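道具レビュー
棚出しロボットの「決めごと」を作るカード Zukard を半年使ってみた

ロボットの安全や運用ルールの資料は、だいたい分厚くて、だいたい棚に入ったまま読まれません。うちもそうでした。そこへ来たのがZukard。カードを並べながら、自分たちの現場の手順書を自分たちで書いていくキットです。5月に買ってからずっと手元にあり、角が丸くなってきました。先に言ってしまうと、かなり好きです。飲料や菓子の棚から商品を取り、買い物かごに入れる作業をロボットにやらせている人には、とくに合うと思います。

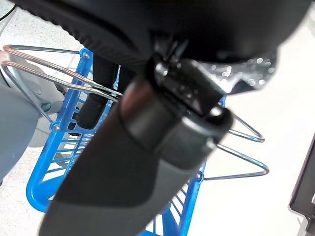 文:Kasun Munasinghe
掲載:2/12/22|カテゴリ:ロボット運用・手順書|読者コメント受付中

中身と値段

出しているのはGrollthorpeという小さな版元で、監修はSławomir Dudekさん。箱を開けるとカードが60枚、薄い冊子が1冊、書き込み式の手順書シートの束が入っています。カードは11の章に分かれていて、章ごとに帯の色が違います。本体が4,000円、手順書シートの追加セットが3,000円。正直、追加セットはちょっと高い! 紙ですからね。ただ、書き損じを恐れてきれいに書こうとすると議論が止まるので、私は結局2回買い足しました。

カードの表には問いがひとつだけ書いてあります。「把持に失敗した物に、最初に触れてよいのは誰か」「かごを交換するとき、アームはどの姿勢にいるか」「床のケーブルを毎回確認するのは作業の前か、後か、両方か」といった調子です。裏には考えるときの目安と、答えを書くときの文の型が載っています。模範解答はありません。ここが最初は物足りなくて、すぐに一番の長所だと思うようになりました。

使い方

冊子では全部を順番にやるよう勧めていますが、うちは初回で音を上げました。章の頭にある「入口カード」だけを先に全部やって、引っかかったところを掘る。この順のほうが早いです。所要時間は章によってばらつきが大きく、「立ち入り」の章はあっという間に終わり、「対象物」の章は二日がかりでした。

やり方そのものは単純です。

・カードを1枚引き、その場にいる全員が黙って答えをメモする
・メモを見せ合って、違っていたところだけ話す
・決まった文をシートに書き、決まらなければ「保留」の欄に置く
・現場に行って、書いたとおりに一度動かしてみる

この「黙ってメモ」が効きます。うちでは遠隔操作をする人と、棚の前に立つ補助の人とで、答えがまるで違いました。停止ボタンを押す基準ひとつとっても、操作側は「グリッパーが商品以外に当たったら」、補助側は「当たりそうだと思ったら」と書いていたんです。何か月も一緒に働いていて、そのずれに気づいていなかった。カード1枚でそれが出てきたのは、ちょっと感動しました。結論は補助側の基準に寄せて、「止めた人に理由を聞くのは記録のときだけ。その場で責めない」という一文も足しました。

気に入った章:かご

「かごの章まであるの?」と思った人、あるんです。しかもよくできています。

商品を入れるかごは、ロボットの側から見ると意外に厄介な相手です。プラスチックの本体だけなら縁の位置を決めておけば済むのに、そこに金属ワイヤーの持ち手が付いてくる。細くて光って、倒れている向きで形が変わります。手首のカメラの映像だと、指のすぐ下をワイヤーが横切って見えることもしょっちゅうです。格子の目も床が透けて見えるので、深さの感覚をつかむまで少し慣れが要ります。

Zukardのかごの章には「持ち手の初期位置を一文で書けますか」というカードがあります。書けませんでした。「開いておく」と書いたら、左右どちらにどこまで開くのか、と隣の人に突っ込まれ、「外側に倒す」と直したら、倒した先に人の足が来ないか、と別の人に突っ込まれる。最終的にうちの手順書はこうなりました。

「かごの持ち手は左右とも外側へ倒す。アームが動いている間は持ち手に触らない。持ち手が戻ったときは停止を宣言し、返事を聞いてから直す。」

三つ目の文の「返事を聞いてから」は、裏面の文の型にあったものです。宣言と返事をセットにするというだけの話で、現場経験の長い人には当たり前でしょう。でも新しく入った人に渡す紙には、その当たり前が書いてあってほしい。

もうひとつ、「かごの中に先に入っている物を、上から入れる人は把握しているか」というカードもおすすめです。商品の落とし方、というか置き方の話につながっていって、うちでは放す高さの決めごとが生まれました。以前は操作する人の感覚任せだったところです。

一番もめた章:対象物

で、二日がかりの章です。ペットボトル、缶、箱菓子。どれも家の台所にあるような物なのに、棚に並ぶと急に難しくなりますよね。 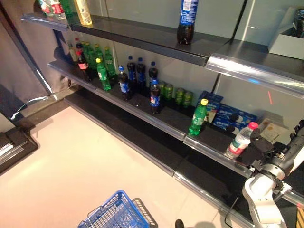 棚の中段、横になったピンクのキャップのボトルとグリッパー。

もめたのは「倒れた物の扱い」です。立っているボトルの取り方は手順書に書いてあったのに、寝ているボトルについては一行もありませんでした。操作する人に聞くと、そのまま胴をつかむ人、いったん起こそうとする人、飛ばして次の商品へ行く人がいる。どれも間違いとは言えません。ただ、記録を後で見返す立場からすると、同じ状況に対して人ごとに別の動きが残るのはつらい。

カードの問いは「想定外の姿勢の物を見つけたとき、続ける・直す・飛ばすのどれを選ぶか。選んだことをどこに残すか」。この後半が大事でした。私たちは前半ばかり議論していて、どこに残すかは考えていなかったんです。いまは次のように決めています。

「横になった商品は、周囲の商品に触れずにつかめるなら続けてよい。触れそうなら飛ばし、作業の区切りで補助者が直す。いずれの場合も作業票の『姿勢』欄に印を付ける。」

「周囲の商品に触れずに」の判断は人によりますが、そこは運用しながら例を足していくことにしました。冊子にも「境界の例は後から増やす」と書いてあり、シートの余白がちゃんと広めに取ってあります。こういうところが憎い。

それから、似たような色のボトルが何本も固まって置かれている棚の扱い。指示が「コーラを1本」だったとき、どの銘柄のどの位置の物を指すのか。手前から取るのが自然だと私は思っていましたが、アームの入る向きによっては奥のほうが楽なこともあります。カードには「指示の言葉だけで一つに決まるか、声に出して読んでみる」とあり、実際に声に出すと決まらない指示がぞろぞろ出てきました。棚札の呼び方と指示文の呼び方をそろえる作業は、地味ですがやった甲斐がありました。

惜しいところ

ほめてばかりなので、引っかかった点も書いておきます。

まず、床の章が薄い。ケーブルについてのカードはあるものの、棚の足元を通る線とロボット側から垂れる線では気をつけることが違うのに、同じ1枚にまとめられています。うちは2枚に分けて手書きのカードを足しました。最下段の棚を使うかどうか、使うなら人がしゃがんで補充している間はどうするか、といった低い位置の話もほしかったです。

次に、訳文。日本語版の冊子は読みやすいのですが、カードのほうは「許可」と「了承」が混ざっていて、同じ意味なのか違う意味なのか迷います。Dudekさんに問い合わせたところ、原稿では同じ語だったそうで、次の版でそろえるとのこと。返事が丁寧で、こちらの手書きカードの写しまでほしいと言ってくれました。送りました!

あと箱です。ふたが固い。カードの出し入れが多い道具なのに、毎回爪が負けます。うちでは輪ゴムと封筒に移しました。

それと当然ながら、これは法令や規格の確認を代わりにやってくれるものではありません。冊子の最初のページにもそう書いてあります。リスクアセスメントや機械側の安全設計は別にきちんとやったうえで、日々の作業の言葉をそろえるための道具です。順番を逆にしないでください。

ほかの現場では

Bandaraという共同プロジェクトでご一緒しているBulcombeの倉庫チームにも一箱貸してみました。あちらは商品棚を使わず、箱から箱への移し替えが中心です。「かご」の章は読み替えで使えた、「対象物」の章は袋物が弱い、という感想でした。たしかに、カードの例はボトルと缶と箱に偏っています。柔らかい物、布のような物を扱う人は、自分で問いを足す前提で買うのがよさそうです。

一方で、引き継ぎの章はあちらのほうが高く評価していました。「前の人が最後に何を保留にしたか」を読み上げてから交代する、というやり方をそのまま採用したそうです。うちは口頭で済ませていたので、まねして紙に変えました。貸した側が教わって帰ってくるのは、なかなか楽しい経験です。

どんな人に向くか

二人以上で同じロボットを触っていて、手順が「あの人のやり方」と「この人のやり方」に分かれ始めた現場。そこが一番のおすすめ先です。一人で使っている人には、黙ってメモして見せ合うところの面白さが出ないので、冊子だけでいい気がします(冊子の単品売りはまだありません、残念)。

逆に、もう立派な手順書があるという現場でも、入口カードだけ抜き打ちでやってみると発見があると思います。うちの手順書も見た目は立派でした。寝ているボトルの一行がなかっただけで。

評価

内容 ★★★★★
使いやすさ ★★★★☆(箱のふたで減点)
値段 ★★★★☆(追加シートで減点)
現場へのなじみやすさ ★★★★★

手書きで足したカードの一覧は、整理がついたら別の記事に載せます。床まわりと、持ち手まわりの分が中心です。同じような棚で作業している方、そちらの「倒れた物」の決めごとをコメント欄で教えてください。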